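3. Preparar la zona de juego y calibrar la altura

Ya tienes Trudico instalado y el visor cargado, ¡así que empieza lo divertido! En este apartado vas a delimitar el espacio, ajustar el suelo virtual y dar tus primeros pasos por Prundmont, la casa de prácticas. Se hace una sola vez por habitación; si más adelante cambias de sitio, repite desde el paso 1.

Antes de empezar

Necesitas un área despejada, los dos mandos encendidos y la correa de muñeca puesta (sí, también para probar un minuto). Las lámparas de techo bajas son las grandes víctimas de la realidad virtual: levanta los brazos y comprueba que no llegas.

3.1 Delimitar el espacio

1. Abre el menú Jin con el botón superior del mando izquierdo.
2. Elige Espacio > Nuevo límite.
3. Apunta al suelo y dibuja el contorno manteniendo pulsado el gatillo. No hace falta que quede bonito, Trudico suaviza las esquinas.
4. Deja un margen de 40 cm hasta cualquier pared o mueble.
5. Suelta el gatillo y pulsa Guardar.

Nota: si el contorno es demasiado pequeño para moverse de pie, Jin te ofrecerá el modo sentado. Es comodísimo y casi todas las actividades funcionan igual de bien.

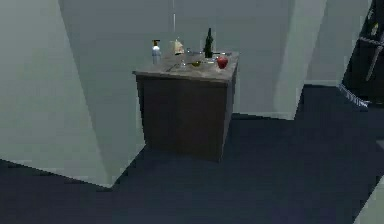 La calibración de la altura es lo que más se nota cuando está bien hecha, y por eso te animamos a dedicarle un momento. Con el visor puesto, deja un mando en el suelo real y espera a que vibre; después recógelo y acércate a una superficie que conozcas. Una encimera como esta, con su bote blanco de dosificador en el extremo izquierdo, va de maravilla: baja la mano despacio y fíjate en si el mando virtual se apoya sobre ella o se hunde. Si se hunde, corrige con Altura + y Altura – hasta que te parezca natural.

3.2 Ajustar la imagen

1. Ve a Imagen > Nitidez.
2. Mueve el visor arriba y abajo sobre la cara hasta que el texto de prueba se lea limpio. Aprieta la cinta superior primero y las laterales después.
3. Gira la rueda inferior para separar o juntar las lentes.
4. Si el ordenador va justo, baja Escala de render. Con 3000 píxeles de ancho la imagen ya es estupenda.

Precaución: si notas mareo, para y quítate el visor. Descansa hasta encontrarte bien del todo; insistir no acelera la adaptación.

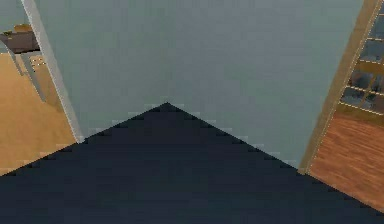 Fig. 3-2. Pared lisa gris azulada, con bordes escalonados en primer plano.

Los dientes de sierra en los contornos se suavizan con Imagen > Suavizado. Prueba primero el nivel medio: la mejora es enorme y apenas cuesta rendimiento.

3.3 Moverse

Hay dos formas de desplazarse, y puedes cambiar de una a otra cuando quieras.

Teletransporte: empuja la palanca derecha hacia delante, apunta el arco al punto de destino y suelta. Es la opción recomendada para quien se estrena.

Desplazamiento continuo: usa la palanca izquierda. Empieza con la velocidad al 40 % y activa Viñeta, que oscurece los laterales mientras avanzas.

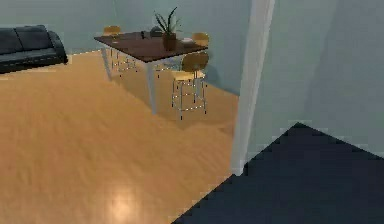

Los giros también tienen su ajuste. De fábrica vienen por saltos, muy amables con el estómago; si ya tienes rodaje, activa Giro suave y sube la sensibilidad poco a poco. Nos encanta jugar así, aunque reconocemos que la primera tarde puede ser intensa.

Para practicar:

1. Entra en Prundmont > Recorrido libre.
2. Cruza de una habitación a otra con teletransporte.
3. Repite el trayecto con desplazamiento continuo.
4. Agáchate, levántate y mira a tu espalda. Si el suelo sube o baja contigo, vuelve a calibrar la altura.

3.4 Guardar y compartir el perfil

Pulsa Jin > Perfil > Guardar. El perfil recoge el límite, la altura y las preferencias de movimiento, y ocupa aproximadamente 200 KB. Puedes crear uno por persona, muy recomendable si en casa os pasáis el visor a menudo.
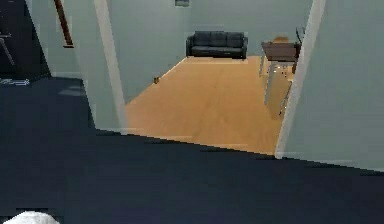
Skodby comenta en la página de ayuda que a su grupo le fue mucho mejor guardar un perfil sentado y otro de pie para cada jugador, y que conviene ponerles nombre enseguida, antes de que la lista se llene de «Perfil nuevo». ¡Gran consejo! Para renombrar, mantén el puntero sobre el perfil y pulsa el botón inferior del mando derecho.

Nota: los perfiles creados antes de la actualización de octubre se abren sin problema, pero no incluyen el ajuste de viñeta. Actívalo a mano y guarda de nuevo.

Si al ponerte el visor no aparece el límite, enciende la luz de la habitación y elige Espacio > Buscar otra vez. Cuando Jin muestre el contorno en verde, pasa al apartado 4, Primera partida en grupo.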